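Notebook, racket string tension work, September

Picked up the tension-loss series again. Question is the same as before: how much of the drop in a strung racket comes from the string itself and how much from the frame settling after it leaves the clamps. Three beds strung this morning with the Firketti polyester, one with the Nivton multifilament as the control. Prestretch off for all of them. 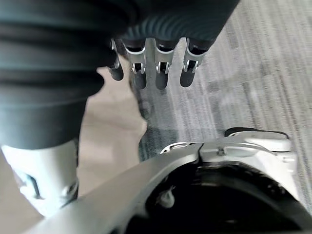 Page last modified: September, 4:40 pm, by Abdelghani Helmy

Stringing machine checked against the hanging scale before the first racket. It read low on the first pull and was fine after the clutch was re-seated. Logged the offset in the calibration sheet and did not correct the earlier beds. They are marked with a c in the margin.

Procedure for each bed:

1. String, remove from the machine, start the timer when the last clamp comes off.

2. Stringbed stiffness at 10 minutes, then a rest of 8 hours flat on the shelf, head not touching the wall.

3. Second stiffness reading, same spot, center cross. Mark the spot with the paint pen, because the bed shifts under the probe otherwise.
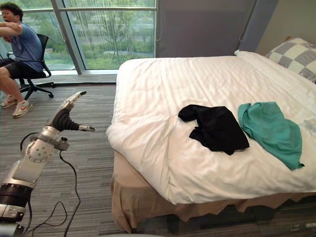 4. Impact block: 200 hits from the ball drop rig, ball swapped at the halfway point. Read again without straightening the strings.

5. Straighten the strings by hand, read a last time. Note any notching at the crossings under the loupe.

Firketti bed A lost most of its stiffness before the first hit, same as in the summer beds. Bed B tracked it closely. Bed C is out: the tie-off knot on the last main slipped into the grommet and the outer mains went soft. Left it strung so the knot can be looked at.

Nivton control barely moved during the rest and then fell steadily through the impact block. No notching. Slight fuzz at two crossings near the throat.

Desjardins asked if we should go to 300 hits. I would rather keep the count and add beds - the spread between rackets is larger than anything we would see in the extra hits.

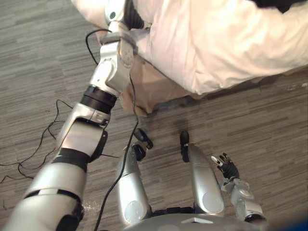
Open items

Wirex data logger drops a sample when the drop rig solenoid fires. Moved the cable to the other side of the bench, no change. Try a ferrite next.

Grommets on racket 3 are worn at the head. Replace before it goes back in the rotation, and weigh it again after.

Need one more reel of the Firketti from the same batch. If the batch is gone, restart the series on the new one and do not mix them in the plot.

Repeat bed C with a double tie-off. Helmy to string.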